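Grelta lose the Henitz final but keep their ground for next season

Sun 3 June

Well, it wasn't to be. Grelta went down by two wickets to Grukton in the final of the Henitz Cup on Saturday afternoon, and I drove home with the windows down and the radio off, which tells you what sort of mood I was in. But there was better news before a ball was bowled, so I'll start with that, and those of you who only came for the cricket can skip down a bit.

The club has been told it can stay at Shojaei Park for another season. You'll remember the fuss in May, when the league wrote to say that all home fixtures might have to be moved to Grukton's place across the valley until our outfield drainage was sorted. I wrote a rather grumpy piece about it at the time (thank you for the letters, including the rude ones). The league's inspector came back on Thursday, walked the boundary twice in what I can only call unsuitable shoes, and passed it. The official letter was pinned up by the scorebox on Saturday morning and people were reading it out loud to each other over their bacon rolls. The conditions are that the far corner, the one by the allotments, has to be re-turfed before the autumn, and that no match starts within two hours of heavy rain. I think we can all live with that.

So, the match. Grelta won the toss and batted, and I thought it was the right call, though there was plenty of muttering on the benches about the cloud. We were 50 without loss before I'd finished my first cup of tea and it looked lovely, proper cricket, all along the ground. Then our openers went in the same over, one bowled by a ball that hardly got off the floor and the other caught at point off a shot I won't describe in case his mother reads this. After that it was a scrap. The middle order nudged and nibbled, the tail had a swing, and we got to something I'd call decent without wanting to bet my house on it.

Grukton's reply was slow. Very slow! At one stage they went 10 overs without a boundary and the lad working the scoreboard had sat down with a magazine. Our spinners were terrific from the allotment end, and with eight wickets down and the light going I really did believe. I'd even started working out the opening line for this report. Their last pair had other ideas, a couple of thick edges ran away through the slips, and then a straight drive that I have to admit was the best shot of the day finished it off. Handshakes all round, and their captain made a very gracious speech, a bit too long, with a nice word for the teas.

The crowd was a record for the final, by the way. The gate came to £2191, which will go straight towards the new turf, and that's before the raffle. I didn't win anything in the raffle. I never do.
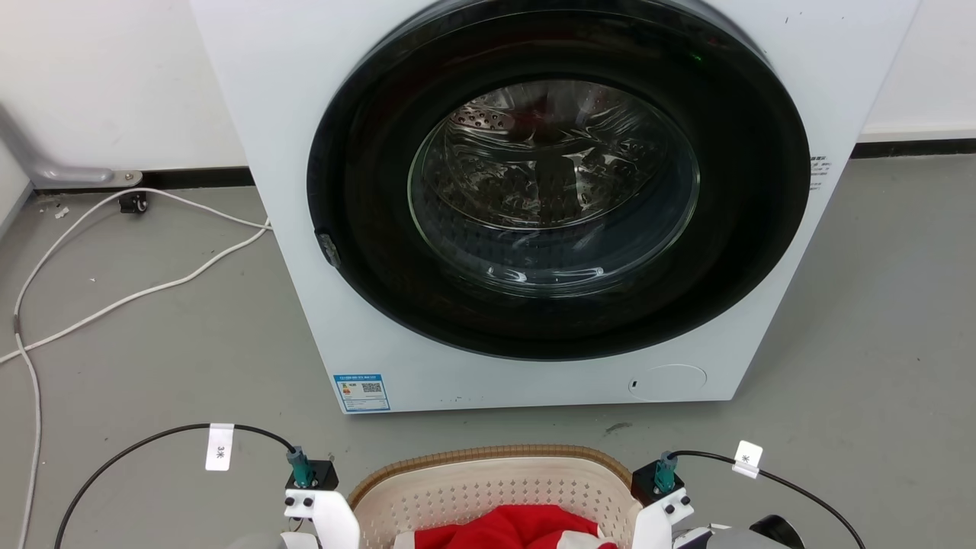 Our league season picks up again next weekend with Grukton, of all people, coming to us, and I'd expect one or two changes to the side. The seam attack looked tired to me, and there's a youngster in the seconds who has been taking wickets for fun and must be close to a game. One plea to the players before then, though, and it's about the whites. I know we all like to fling the lot in the machine on Sunday night and forget about it, but grass stains need a soak first, and please go through your pockets before anything goes into a steel drum like that one, with all those little holes. I've done a cricket season's worth of washing in my time and I've fished out bail pegs, sweets, and a set of car keys. Clean kit on Saturday, please, we're at home and Grukton will be turning up with a trophy to show off.

A few other bits. Nets are back to the usual evening, and juniors are asked to bring their own helmets now that the club ones have gone off to be checked. The second eleven had their game at Henitz abandoned at tea with the score nicely poised, and both sides agreed to share the points, which I thought was a bit feeble of us as we were on top. The ladies' side won again, comfortably, and are now clear at the head of their table with a game in hand. I'll be at their next one with a notebook and will give them the full report they deserve, as I've been told off (fairly) for squeezing them into the last paragraph.

If you left a green folding chair near the sightscreen on Saturday, it's in the pavilion behind the bar. Play starts at one next weekend, gates open at noon, and the car park by the church is fine to use so long as you're gone before evening service.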